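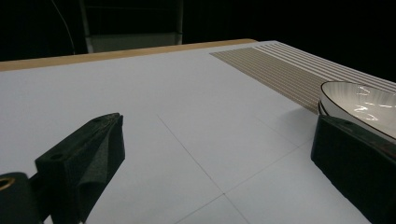 Thin dark rim, striped mat, white table. My everyday setup.

Last updated: Monday, January 16, 2023
Reading time: 16 minutes if you stop to wash something

Glazed plates with a dark rim, and how I keep mine decent

I bought my first pieces of this kind of stoneware (well, the shop called it stoneware, I never checked) from a little place called Dauda that has since closed. White in the middle, soft gray brushwork toward the edge, skinny dark line at the rim. I use them every single day, and I've chipped enough of them to have opinions!

Scratches that aren't scratches

Those gray pencil-looking marks you get on white glaze are mostly metal left behind by your knives and forks. The glaze is harder than the cutlery, so the cutlery loses a little of itself each time you saw at a pork chop. Make a paste of baking soda and water, rub in small circles with a damp cloth, rinse, look again. If some are still there, use a cream cleanser meant for ceramic, and go easy over any painted decoration.

With brushed gray patterns you have to check which lines belong there before you start scrubbing. I once spent half an evening on a streak that came from the potter. Hold the plate up and tip it toward a window. A metal mark usually cuts across the brushwork at a funny angle. 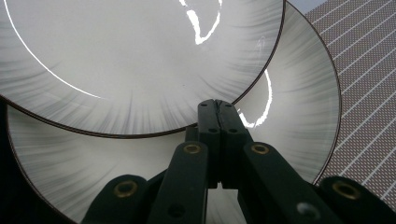
Gray brushwork running out to the dark rim, on both plates.

Washing up

Dishwasher is fine for mine, bottom rack, one plate per slot. What I don't do is let two plates lean on each other in there, since they rattle the whole cycle and the rims take it. By hand I put a folded dish towel in the bottom of the sink – this has saved me more plates than anything else on this page.

Dried-on egg or oatmeal: cold water first, ten minutes, then hot. Turmeric: do it right away, or set the plate in a sunny window for a day after washing. Parvathi Nambiar, my neighbor and a far better cook than me, swears by the window and she was right about that one. Tea rings come off with the same baking soda paste.

Check the foot too, that ring on the underside. On a lot of plates it's unglazed and rough as a cat's tongue, and it will scratch the plate below it in the stack. Run a fingertip around yours. If it drags, rub it with fine wet-and-dry sandpaper, keeping it wet, then rinse off the grit. I use 400 because that's what was in the drawer. 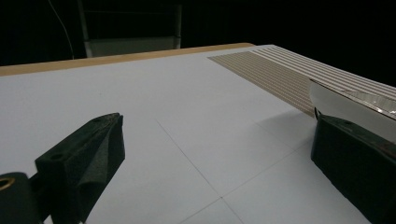

Which brings me to tables, because a rough foot on a pale surface is a sad combination. Lift, don't slide. Everybody knows it and everybody slides. If you've got pencil on a white tabletop (homework, sewing patterns, somebody planning shelves), try a clean white eraser first, then a damp cloth with one drop of dish soap. Keep the scrubby sponges away from it, they leave dull patches that show up every time the sun comes in. And wipe along bare wood edges with a cloth you've wrung out properly.

Mats help a lot. My striped one gets shaken out over the sink after dinner and wiped down on both sides, because crumbs get underneath and then you're grinding them into the table with every plate. Dry it flat. I rolled one up damp last December and it never lay straight again.

Storing them

I keep the dinner plates in a short stack, with a circle of felt between each one. You can buy the Toltis dividers, but I cut mine from an old blanket and they do the job. Bowls go next to the plates and never on top. If your cabinet is shallow, a plate rack works too, just make sure the slots are wide enough for a rim that curves up. 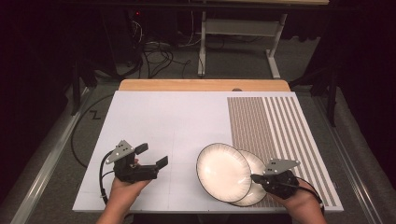

Can I lean two plates together on the table while they dry?
For a few minutes, sure, if there's a cloth or mat under them to stop the bottom edge from skating. For longer than that use a rack, so air can get between them.

Nandini Poduval wrote in to ask about hairline cracks. Tap the plate with a knuckle. A clear ring is good, a dull clunk means put it under a houseplant. Mine has a fern on it.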